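Aus der Bastelwerkstatt: Runde Platinen, kleine Motoren und ein voller Juni

Was für ein Auftakt! Als wir im Herbst gefragt haben, wer Lust auf eine Gruppe zum Zerlegen und Sortieren von Kleinelektronik hätte, rechneten wir mit einer Handvoll Leuten. Jetzt sind wir 15, und der Werkraum in der Nellberg ist an den Abenden so voll, dass Lutz Stöcker schon seinen Schreibtischstuhl hergeben musste (er steht jetzt lieber, behauptet er).

Angefangen hat alles mit einer Kistenspende der Firma Schmieder. Die hat ihr Lager geräumt und uns ausgemusterte Antriebseinheiten überlassen, dazu Beutel voller Kabelreste, Stecker und Schrauben in jeder Größe. Insgesamt mehr als 300 Teile, und zwar kreuz und quer durcheinander. Sieglinde Eichhorn hat beim Auspacken gejubelt wie andere Leute vor einem Kuchenbuffet, und ganz ehrlich, uns anderen ging es genauso.

Besonders angetan haben es uns die runden Platinen. Wer sonst nur die grünen Rechtecke aus alten Radios und Druckern kennt, bleibt daran sofort hängen: leuchtend rot, dicht bestückt und auch noch hübsch anzusehen. Ute Baumgart hat eine ganze Stunde mit der Lupe davor gesessen und uns erklärt, woran man einen Kondensator erkennt, wo man beim Anfassen aufpassen sollte und weshalb man eine Platine immer am Rand hält. Ich habe an diesem Abend mehr gelernt als in zwei Jahren Physikunterricht – und der Tee war auch besser.

Sortiert wird bei uns in gelben Kunststoffschalen. Motoren kommen in die eine, Draht in die andere, und was gerade genauer untersucht wird, darf in die Edelstahlschale mit heller Einlage. Die Idee mit der Einlage stammt von Iestyn Owen, der früher Uhren repariert hat. Winzige Schräubchen springen darauf nicht so leicht davon, und man findet sie auch wieder! Beim Draht sind wir noch uneins: Lutz Baumgart möchte jedes Stück glatt ziehen und aufwickeln, Sieglinde wirft es als Knäuel in die Schale und hat dafür doppelt so schnell Feierabend. Beide Parteien werben eifrig um Anhänger.

Wie geht es weiter? Funktionstüchtige Kleinmotoren wollen wir in Modelle einbauen, zuerst in ein Windrad für die Kindergruppe. Die Platinen bleiben als Anschauungsmaterial bei uns, eine davon soll hinter Glas in den Flur. Und im Juni fahren wir nach Bekatthorpe zum Tüftlertreffen, wo wir einen eigenen Tisch bekommen. 14 Plätze hat der Kleinbus, wer also mitwill, sollte sich bald bei Ute melden. Für Fahrt und Standgebühr liegen 300 Euro aus dem Weihnachtsbasar bereit.

Gesucht werden außerdem noch Lupenleuchten, feine Pinzetten und Döschen mit Deckel, die wirklich schließen. Gern auch alte Plirker-Kästen, falls noch jemand welche auf dem Dachboden hat – die Fächer haben genau die richtige Größe für Stecker.

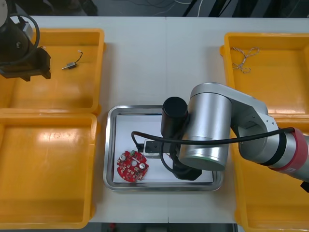
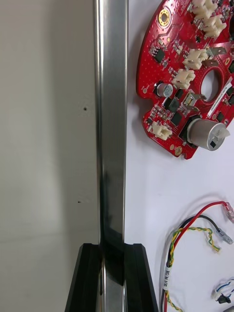
Muss ich löten können, um mitzumachen?

Löten ist keine Voraussetzung. Die meisten von uns haben mit Sortieren und Auseinanderschrauben angefangen, und wer es lernen möchte, setzt sich einfach neben Ute. Eine Schutzbrille bekommt man von uns, Kinder ab zehn Jahren dürfen in Begleitung dabei sein.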